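Geretti perforated basket, olive green, the long model
Review by Anatole Guillot

I have used this basket for 14 months, so I think I can now give a fair opinion. When I was looking for it I found only reviews written in the first week after the purchase, and for a basket the first week tells very little.

First, why I bought it. In our apartment the washing machine is in the basement of the building, two floors down, and the dryer is next to it. I needed something for the small loads: napkins, kitchen towels, pillowcases, the cloths for cleaning. For the bed sheets I have a big round basket with two soft handles and I am happy with it. But when I carry four towels in the big basket I feel ridiculous, and also I can't see the stairs.

I looked at three baskets. The Wanyama was the cheapest and had holes so large that a sock went through one of them in the store. I tested it with my own sock, which I had in my bag, and the saleswoman was very patient. The Kamus had a lid, and I don't want a lid. The Geretti was the third one. It is a simple rectangle with straight mesh walls, and the handle is a cutout in the short wall, so there is nothing that folds, clicks or breaks.

The color in the catalog is called "moss." I would call it olive. My wife, Jacqueline Chauvin, would call it army, and she did not want it in the bathroom for this reason. It lives now in the hallway closet on its side, and comes to the table when there is something to fold.

About the folding. I fold at a table and never on the bed, my back does not permit it. The question with every basket is if you can keep it on the table and still have place to work. With the round one, no. It takes the center and you fold on what is left. The Geretti I put on the left with the short side toward me, and the whole right part of the table stays free. I take from the basket with the left hand, I fold on the right, and the pile grows at the back. For a left-handed person it would be the contrary, and it would work the same.

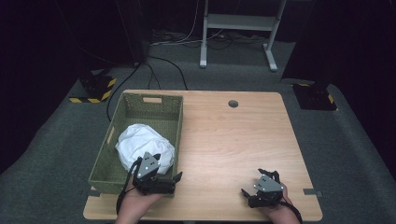

The length is practical for another thing. When there is only one cloth or two, they can stay at the near end and I don't need to reach. When it is full, I begin at the near end and finish at the far end, and for the last pieces I turn the basket instead of stretching my arm over it. It turns easily on a smooth table. On a tablecloth it pulls the tablecloth with it, so take this off first.

I should say something about the bottom, because in the store I did not look at it enough. The walls have the perforations but the bottom of mine is closed except for a row of slits along the two long sides. If you put in it things that are really wet, the water stays in the middle. I did it once with a bath mat and I had a small lake. For things which come from the spin cycle it is no problem. If you want to use it for hand-washed sweaters, put a towel under them or choose another basket.

The mesh itself is good. I passed my hand on the inside everywhere and found one rough point, close to a corner, where the plastic came out of the mold. I removed it with a nail file in one minute. Please do this before you put in anything knitted or with lace. A friend, Florian Joly, has the same basket in gray and his had no rough point at all, so maybe I was not lucky.

The handle is my main criticism. The cutout is wide enough for my four fingers, but the edge is thin. For a small load you feel nothing. With damp towels, two floors of stairs, you feel it on the second floor. I tried with a piece of foam tube cut along its length and pushed over the edge, and it was comfortable but it fell off each time I put the basket down. Now I carry the basket under the arm, against my hip, when it is heavy. If the manufacturer reads this: a rounded edge, please, it can't cost much.

It is also a pity that two of them don't go well one inside the other. Florian and I tried, with his gray and my green. They go in until the middle and then they hold together so strongly that we needed to be two persons to separate them. For a household with one basket this is without importance. If you plan to buy several, think where you will keep them.

Cleaning is easy. I put it in the shower, a little dish soap, a soft brush for the holes, rinse, and stand it up against the wall. The dust from the dryer likes to stay in the mesh, more than I expected, and with an olive color you see the white fibers well. I brush it dry before I wash it. If you wash first, the fibers become like paste.

After the first summer I looked if the sun had changed the color, as we left it on the balcony for most of July. It had not, or I can't see it. The walls bend a little toward the outside when it is full, and come back when it is empty. There are scratches under it, from the basement floor, and they catch the dirt.

Would I buy it again? Yes, for the small laundry and for the folding at the table. As the only basket for a family, no, it is too narrow, and sheets would hang out on all the sides. I gave it four stars from five. The missing star is for the handle. The rough point I forgive.

One practical note for the order: the shop sends it with a paper label glued on the long wall, over the holes. Don't pull it dry. I pulled it dry and I spent an evening with a toothpick. Warm water, ten minutes, and it should come off in one piece, as Florian's did.

Updated May 30, 2021: somebody asked me below if it fits on the shelf of a Grurkonholm closet. In mine, yes, on its side and with the handle to the front, but I had to move the shelf up by one position.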